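Getting a dull ring off a quartz counter

Aqeel Farooqui
July 30, 2024

We rent. Somebody left a bottle of drain cleaner on the counter and now there's a dull ring that shows up only when my landlord visits. I've scrubbed it 30 times with dish soap. Is it a stain or is the finish gone?
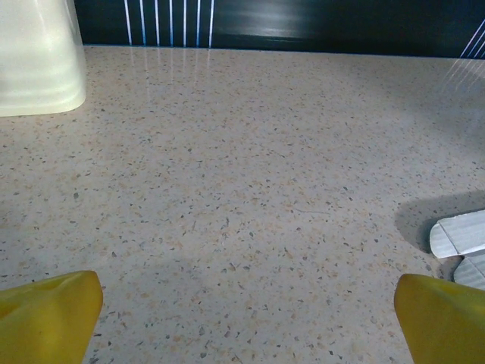
Speckled quartz, faint hairline mark right of center.

Lalit Thakur

Run a fingernail over it. If it feels rough, the resin got etched and soap won't help. Put the scrubber down. A shop can repolish it, and mine wanted less than a new slab, which is the nicest thing I can say about the bill.

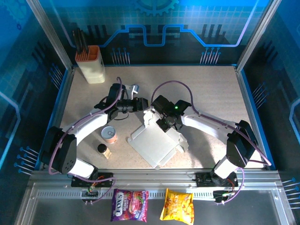 If it feels smooth, try a paste of baking soda and water for 18 minutes, then wipe and rinse. Skip bleach.

Vanton

Put a fruit bowl on it. Mine's been there since January.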